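Filed under: Chassis & Suspension | Threads
Last updated: Thursday, 4:40 p.m.

Edith Mamani

Thread on rear-axle steering in the Savmont delivery van. I had the rear end apart for most of the week, and a few people asked what the hardware looks like once the covers are off.

Basics first. One electric actuator, mounted center on the subframe, pushes a rack. Tie rods go out to both knuckles. The left and right wheels can't be commanded separately, which a lot of the forum posts get wrong.

Maximum rear angle is 7 degrees, opposite phase, available only at parking speed. Above the crossover speed it goes in phase and the limit drops to 2 degrees. Between those the controller blends, and the blend is where the complaints come from.
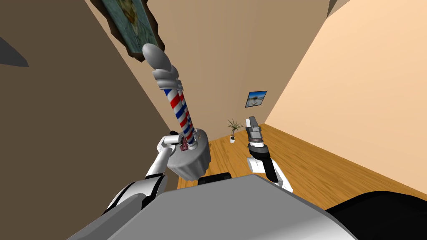

Vol. 7, No. 2

The complaint, as written on the work order: "rear feels late in roundabouts." The driver is Kojo Quartey, who runs the same route out of the Vokbridge depot every day. He had already had the front end aligned. No change.

A roundabout puts you right in the crossover band. Enter slowly, the rear is turned opposite the front. Accelerate out and it has to pass through zero to get to in phase. If there is play in the rack, the wheels sit still while the actuator takes up the slack. The driver feels a pause and then a small step.

How I check for play: van on the drive-on lift, weight on the wheels, ignition off. Dial indicator on the inner tie rod, magnetic base on the subframe. Have a helper rock the tire at three and nine o'clock. Doing it with the wheels hanging is pointless. The bushings settle in a different position and hide the movement.

Scale weight on the rear axle with Kojo's usual load was 1,106 kg. Within the rating, well above what the van weighs empty. If you set rear toe on an empty van and send it out loaded, the toe you set is not the toe it drives on. The knuckle arcs in as the spring compresses.

Savmont's procedure does call for ballast. It's in a footnote on the alignment page. The Greston alignment rack software does not prompt for it.

Cause on this one: inner tie rod joint on the right, worn. The boot had a split along the clamp and the grease was full of grit. The left side was within spec. I replaced both inners and both boots anyway, as the labor overlaps almost completely.
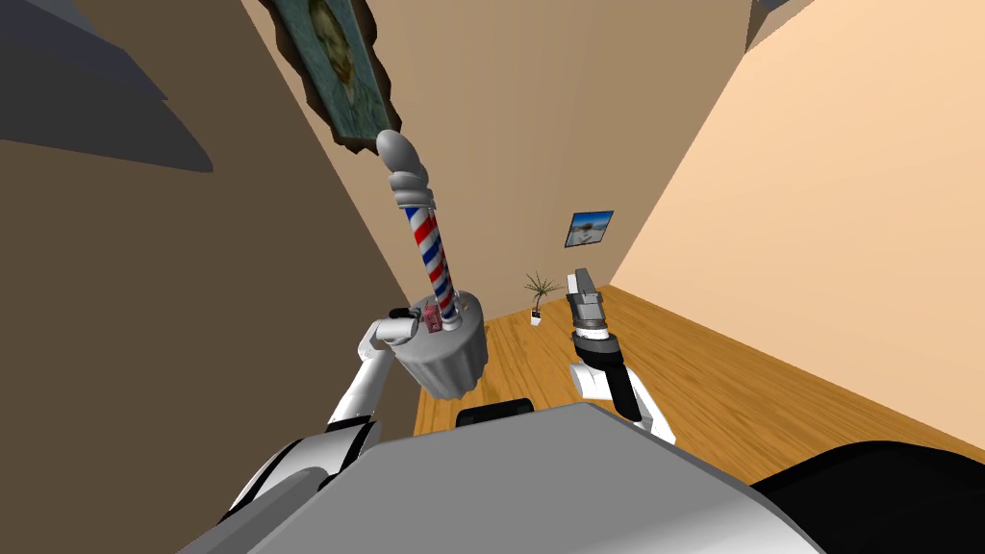

Simulated view, two arms extended forward.

Reassembly notes. The lock plate under the inner joint is single use. Stake it fully into both flats. Clamp the boot with the rack centered, or it twists at full travel and splits in the same place.

Centering. The rack has an absolute position sensor, so the controller knows where the rack is. It does not know where the wheels are. After tie rods you set toe with the rack held at electrical zero using the scan tool. Leave service mode before you drive off the alignment rack. The van will move in service mode with the rear locked straight, and the warning lamp for that is easy to miss.

Then the zero-learn: straight road, steady speed, hands quiet. It wants a clean stretch with no lane changes. If it aborts, it keeps the old value and stores no code. Read the learned offset afterward and compare it with the one you wrote down before. You did write it down.

Result: no measurable play at either inner joint. Rear toe even side to side with ballast in. Kojo took it through the roundabout by the depot twice and signed the sheet.

Recheck is booked at 600 miles. I want to see the inside shoulders of the rear tires, and I'll put the indicator back on the same spot.

One open item. The controller software on this van is an older release, and there is a newer one with a changed blend curve. I left it alone. Changing the joints and the curve on the same visit would leave me unable to say which one did what.

Comments

Shamim Orakzai
Does the actuator hold position with the power off, or does it backdrive? I get movement at the tie rod on one with good joints.

Edith Mamani
It holds. The screw is self-locking. If both joints are tight, look at the actuator mount bolts next, then the rack bushing.

Catarina Valente
Sandbags or water drums for ballast? Our shop is arguing over it. Jafri sells a stackable steel set but it's pricey.

Edith Mamani
Sandbags. Drums slosh when the van goes on the turn plates.

Jasmina Bošković
Same split boot here, also right side. Clamp tail was facing the spring. Turned it to face down when I put the new one on.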